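Garment Sorting and Folding Area: Monthly Checklist with Comments
Vanley Clothing Reuse, Grillby site
October 2024

Scope: folding tables, garments in process, folded stock and the floor within reach of the tables. The dryers and the loading door have their own sheets. Marks used: OK, ATTN (needs attention, work may continue), STOP (take out of use until fixed).

Section 1. Folding table

1.1 Tabletop free of splinters, raised grain and open cracks. OK
Comment: Checked by passing a cotton cloth over the full surface, with the grain and then across it. No snags. Knots are flush.

1.2 Tabletop clean and free of residue. ATTN
Comment: Adhesive from size stickers found near the front edge. Removed with a plastic scraper. Metal blades are not to be used on the wood. Same comment was entered in September.

1.3 Edges and corners sound. OK

1.4 Table stable under load. OK
Comment: Tested with a 30 lb bale at each corner in turn. One leg leveler was a half turn loose and was tightened during the inspection.

1.5 Light level at table surface, minimum 300 lux. OK
Comment: Lowest reading was at the left rear corner, above the minimum. Stains on dark garments are the first thing missed when this reading drops.

Section 2. Garments in process

2.1 One garment open on the table at a time. Other pieces kept clear of it. OK 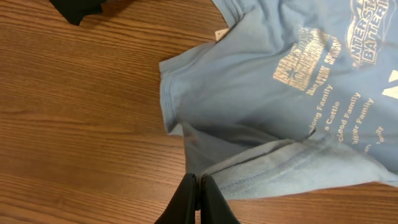

Item 2.1. Blue T-shirt, loosely bunched, bare wood between it and the black fabric.

2.2 Pockets, cuffs and sleeves checked for pins, tacks and staples before the garment is smoothed by hand. ATTN
Comment: Pins are most often found at the collar and at sleeve hems. Two staples were in the pin jar at the start of the inspection with no entry in the log. Every find goes in the log, including single staples. The entry needs the garment type and the location of the find.

2.3 Care label present and legible. OK
Comment: Where the label is missing, the garment goes to the unlabeled bin and is not pressed.

2.4 Printed areas checked for cracking and tack. OK
Comment: Press a fingertip to the print for two seconds. If the print pulls at the skin, fold with a sheet of tissue over it. Tissue is kept on the lower shelf. Do not substitute wax paper.

2.5 No garment hanging over the front edge of the table. ATTN
Comment: One long-sleeved item had a cuff below table height. Moved back. A hanging sleeve can catch on a cart handle and bring the stack with it.

2.6 Damp garments returned to drying. OK
Comment: Check at the thickest seam, usually the collar or the underarm. The body of a shirt can feel dry when the seams are not.

Section 3. Folded stock

3.1 Stacks no more than 12 inches high. OK

3.2 Stacks set back from the working side of the table. OK
Comment: The rear left corner is the preferred position. It leaves the middle of the table clear for the open garment.

3.3 Loose ends tucked in. ATTN
Comment: Ties, straps and drawstrings should be inside the last fold. A trailing end gets picked up with the next garment and pulls the stack out of square. Refold from the start if the end is attached at the waist. For other ends, opening the last fold is enough.

3.4 Size or stock sticker on the upper face and readable without lifting the garment. OK
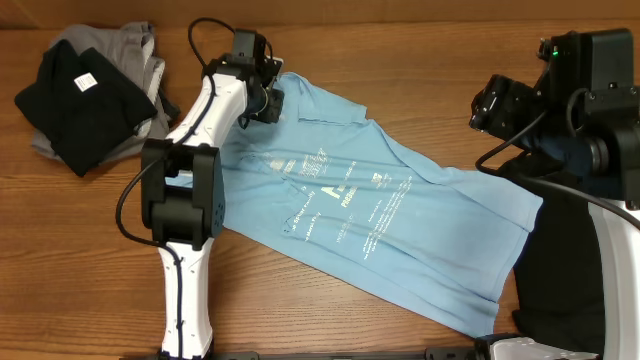 Can a shirt be folded before all the creases are out?
Light creases across the body are acceptable. Deep folds, a doubled hem or a turned collar must be smoothed first, as they set under the weight of the stack and the garment will have to be pressed before it goes out.

3.5 Heavier garments at the bottom of the stack. OK
Comment: Sweatshirts and heavy knits below, shirts on top.

Section 4. Floor and access

4.1 Aisle behind the table at least 47 inches clear. OK
Comment: Measured at the narrowest point with the empty cart parked in its marked space.

4.2 No fabric, tissue or backing paper on the floor. ATTN
Comment: Sticker backing under the table. Swept. A small waste bin mounted on the right leg would deal with this and has been requested.

4.3 Skovis cart casters turn freely and brakes hold. STOP
Comment: Left front caster binds on thread wound around the axle. Cart tagged and moved to the repair bay. The Šindelář cart may be used in its place with the upper basket removed.

4.4 Fire extinguisher visible and not blocked. OK

Open items

1.2 Order sticker remover suitable for finished wood.
2.2 Staples to be entered in the log from this month forward.
4.2 Waste bin for right table leg.
4.3 Clean or replace caster, then retest under load before removing the tag.

Items 2.5 and 3.3 were corrected on the spot and are not carried over. Item 4.3 must be closed by the repair bay before the cart goes back on the floor.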